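Driltico opens up its bench-work recordings to partner labs

ILMONT, Thursday. Hi all, Olesia Bilyk here from Driltico. I don't usually get to write these, but Oleksandra Hrytsenko is out this week and I've been bursting to share this one!

Since December our little crew in Ilmont has been teaching a two-armed robot to handle everyday lab bench stuff: cups, tubes, racks, trays. A person steers the arms through a task, we save the whole run, and the learning system studies it later. We now have 225 hours of these runs, covering 27 different tasks (my favorites are the ones with measuring cups, which are way harder to grip than you'd think).
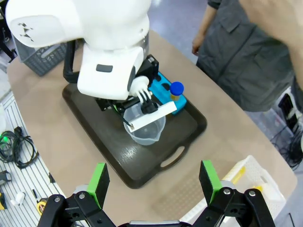
We keep the messy runs too. If an arm bumps a rack or lets go too soon, that run gets a tag and stays in the set, and our friends at Clerkbridge have been great about helping us sort out the tagging rules. They went through 102 of our early runs by hand and sent back a very long list of notes. Thank you, I think?

Starting next month, 13 partner labs get access, with Dela Peña first in line. More tasks are on the way, mostly pouring and capping.

Want in, or just want to visit? Write to the Driltico press desk and ask for me or Oleksandra. Mornings are best.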